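# Hairline cracks in tin glaze after second firing

**larkonari_pots**, November 10, 2019

I glaze round serving dishes with a white tin glaze from Oravec. The first firing comes out clean. If I refire to fix a pinhole, fine cracks appear near the rim within a day. The clay is a buff earthenware from Cillau, walls 6 mm. Is the glaze too thick, or is it the cooling?

**uditz**

Probably the fit between glaze and body. Crazing means the glaze shrinks more than the clay as it cools. A refire can make it show, but the stress was likely there already. Check the thickness first — two dips is plenty. Then add a little fine silica to a small test batch and fire it on scrap tiles.

Keep notes on each piece. Mine go on a plain white table before they are packed, and any fault gets written down there.
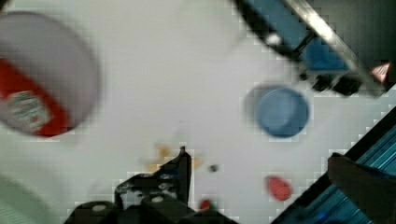

Leave the tiles for 30 days before you judge them, as delayed crazing is common with earthenware. Don't open the kiln above 200 °C either. I wait for 100 when I can.

**kilnshelf607**

Had the same. Changed clay, problem gone. Never found out why.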